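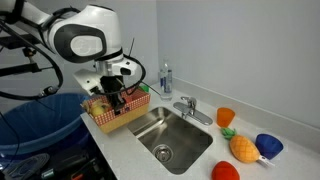
Aliki Kalogeropoulos reckons "toys by the sink" is too loose a name for a category, and she may be right. Half of what people keep beside a sink isn't a toy, and half the toys end up there by accident.

Stullow kitchen tidy-up notes, README

What this is: a small set of notes and pictures on putting soft toys and play food back in a checked basket or box next to a kitchen sink. It grew out of the Lisamwood tidying list, which claimed that 100 household jobs could each be done in 5 minutes. I doubted that then and I doubt it now.

What's in the folder
notes.txt -- one entry per tidy-up, nearly 20 so far
labels.csv -- name of the toy, colour, where it should go
pictures/ -- the counter, the sink, the toys

Labels
Please use plain words. "Yellow, round" is fine if you can't tell a lemon from an onion. The Herner list insists on a proper name for every piece of play food, and I've yet to see two people fill it in the same way. The plush pineapple is the only one I'd trust anybody to get right.

The three states in labels.csv are counter, sink and packed. "Packed" means inside the walls of the box. It says nothing about whether the toy can be found again, and with soft toys piled on top of each other I wouldn't bet on it.

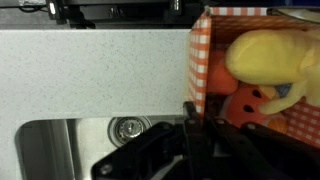 Fig. 2. Soft toys in the checked box beside the sink.

Known problems
- Orange and red-orange get mixed up. Ayala wanted a colour chart; I don't think it would help.
- Toys underneath others are often left out of the entry. Don't guess at them.
- Times were written down by whoever was tidying, so treat them as flattering.

Changes
October: merged "basket" and "box" into one label. Old entries not fixed yet.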